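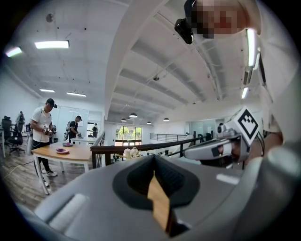

Aligning the camera stream and the tracker stream before training
2019-12-19

In this tutorial we will take the recordings from two hand-held grippers and bring them on one common time line, so that a policy can be trained from them. I assume you have already installed the Stovell toolkit and that you can open a recording with it. If you did not do the marker calibration yet, please do it first, because the last step needs it.

What you need

One session folder with a left and a right recording
The calibration file for each gripper
Python 3 with numpy and scipy
5 GB of free disk space for the temporary files

Step 1. Look at the raw clocks

Each gripper writes its own clock. The clocks start when the device is switched on, so the numbers of left and right have nothing to do with each other. Open both files and print the first and the last time stamp:

stovell info session/left.rec
stovell info session/right.rec

Compare the durations. In my test session the two durations differed by 385 milliseconds. A part of this difference is only that one gripper was stopped later than the other. The rest is clock drift, and we will remove it in Step 3.

If one duration is shorter by many seconds, do not continue. Probably the recording was interrupted, and the alignment will give you a result which looks normal but is wrong.

Step 2. Find a first offset

The motion sensor runs at 200 samples per second, so it is much better for this purpose than the video. Before each take we knock the two grippers together 4 times. This gives sharp peaks in both acceleration signals. Run:

stovell sync --method knock --left session/left.rec --right session/right.rec

The program takes the length of the acceleration vector, removes the mean value, and calculates the cross-correlation. The best offset is saved in sync.json. Open this file and read the field "score". Above 0.8 I accept it without looking. Between 0.5 and 0.8 I make a plot and check by eye that the peaks are on top of each other. Below 0.5 I search the knocks by hand and write the offset myself into the file.

A frequent mistake is to give the whole recording to the program. When the operator works with both hands, the later movements can also correlate and pull the offset to a wrong place. Use the option --window 0:20 to take only the first twenty seconds.

Step 3. Correct the drift

One offset is enough for a short take. For a long take you need also a scale factor. Knock the grippers again at the end, and then call:

stovell sync --method knock --two-point --window-end 20

Now sync.json has two numbers, "offset" and "scale". The scale should be very close to 1. If you see something like 1.01, one of the two knock groups was found in a wrong place, so go back to Step 2 and repeat it with a smaller window.

Step 4. Resample the poses

The positions can be interpolated in a linear way. The rotations can not. Please use slerp from scipy:

from scipy.spatial.transform import Rotation, Slerp
slerp = Slerp(t_raw, Rotation.from_quat(q_raw))
q_new = slerp(t_common).as_quat()

Be careful with two things here. Scipy expects the quaternion in the order x, y, z, w, but the Pärn tracker saves w first. I lost a whole afternoon with this. Also, t_common must stay inside the range of t_raw, otherwise Slerp stops with an error. I cut the common time line to the part where both recordings exist.

Step 5. Check with the markers

When one gripper sees the marker of the other one, you have a second measurement of their relative pose. Compare it to the one from the tracker:

stovell check --markers --sync sync.json

You get a plot of the position error over time. If the error grows only during fast movements, the offset is still a little wrong. If it is constant, the time is fine and the calibration file is the problem. Change the offset by one sample in each direction and see which way the error becomes smaller.

Export

stovell export --format arora --out dataset/

The Arora loader reads this folder directly. Kullareck users must add --flat, as its loader does not search in subfolders. Keep sync.json together with the raw recordings, so the export can be repeated later with other settings.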